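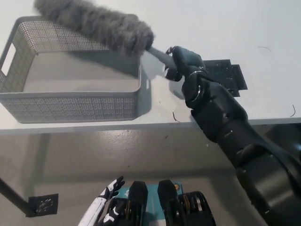

Technology > Home and Work > Features

The Long Road to the Short Chore

By the Features Desk | July | 139 shares | 3 comments

Household chores have become the preferred yardstick for a generation of robots with arms, hands and a rough resemblance to the people they are meant to assist. Manufacturers once measured progress in welds per hour or pallets per shift. They now speak of laundry, dishes and tidying, and they invite visitors to watch. The tasks chosen for such occasions are modest. A black mechanical hand grips the short handle of a gray duster and holds its fluffy head over an empty basket on a white table. A person would give the matter no thought. For the engineers who work on such systems, the same few seconds contain most of the problems their field has yet to settle.

This magazine spent part of the summer asking how near those problems are to a solution. The inquiry took in Ekinix, which develops control software for two-armed machines; Khattak, a maker of hands and wrists; and Lullness, a chain of serviced apartments that has been weighing whether any part of its housekeeping could be given to a robot. Their answers differed in tone more than in substance. All three expect machines to take on useful domestic work. None would put a year to it.

What a Duster Asks of a Hand

Industrial robots have handled rigid parts with great accuracy for decades. The parts arrive in the same place, facing the same way, and the machine repeats a motion that has been planned in advance. A cleaning tool offers no such courtesy. Its handle is firm and its head is soft. The head bends when it meets an obstacle, springs back when it is released, and hides whatever lies behind it from a camera mounted above.

Khattak's design staff describe the handle as the easier half of the problem. A slim rod can be held in many ways, and most of them are secure enough for lifting. Fewer are suited to what comes next. A hand that takes the rod too near its end may find the head swinging downward. A hand that takes it too near the head has little room to reach into a container without striking the side. People correct such errors by shifting the tool within their fingers. Machines more often put the object down and begin again.

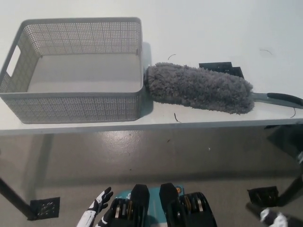 A microfiber duster on the tabletop beside a perforated basket. Soft objects remain a demanding test for robotic hands.

The container brings its own difficulties. A basket with solid walls presents a clear edge to a depth camera. Walls made of a fine grid can return a confused signal, in which part of the surface seems to be missing. Ekinix has found that its software judges the rim of such a basket more reliably than the sides, and it now plans most placements from the rim alone. The approach works well for items shorter than the opening. Longer ones must be turned to fit, and a long item with a soft end may need to be turned twice.

The Matter of Practice

Much of the recent progress has come from demonstration. An operator guides the robot through a task many times, the movements are recorded, and a model learns to produce similar movements by itself. Ekinix gathered 2100 demonstrations of table clearing for its current system, known as Gideo. Of these, 966 involved a tool or cloth with at least one soft part.

The balance was deliberate. Earlier versions of Gideo had been trained largely on cups, boxes and blocks, and they performed with confidence until they were handed a dishcloth. The newer version is slower and more cautious. It pauses before closing its fingers and will sometimes withdraw to look again from a different angle. Ekinix regards the hesitation as an improvement. Prospective customers have been less certain – a machine that stops to think in the middle of a hallway is still a machine in the way.

There is also the question of what counts as finished. Putting a duster in a basket is one kind of chore. Dusting is another, and a harder one. A robot must press firmly enough to collect the dirt and lightly enough to leave the ornaments standing. It must also recognize what it has missed. Fine strands and fibers on a pale surface are plain to a housekeeper and easily overlooked by a vision system trained to find larger things. Several developers now treat the inspection of a surface as a separate skill, to be taught apart from the wiping of it.

A Buyer's View

Lullness has approached the subject from the other end. Its operations office divided the cleaning of an apartment into separate tasks and asked which of them a machine might perform without a member of staff in the room. Floor care passed easily, as the company already uses self-guided vacuums in its corridors. Making a bed did not pass. Returning supplies to a cart, which closely resembles the work developers like to show, was placed in a middle group, to be reviewed when the equipment is faster.

Speed weighs heavily in such decisions. A housekeeper drops a tool into a basket while walking to the next room. A robot that completes the same action as a separate operation, with its own approach, grasp, check and release, adds minutes to a schedule that has few to spare. The company's planners have suggested that the first practical use may be at night, in storerooms and laundries, where a slow worker inconveniences no guests.

Shop floors may come sooner. Returning hand tools to bins and sorting mixed parts call for similar skills, and a factory can fix the height of its tables and the placement of its lights. Khattak reports more inquiries from workshops than from the hotel trade, and it has begun to offer a fingertip with a softer covering for customers who handle brushes and cloths. Ekinix intends to extend Gideo's training to brooms and mops, beginning with those that have a straight handle.

2100 views | 3 comments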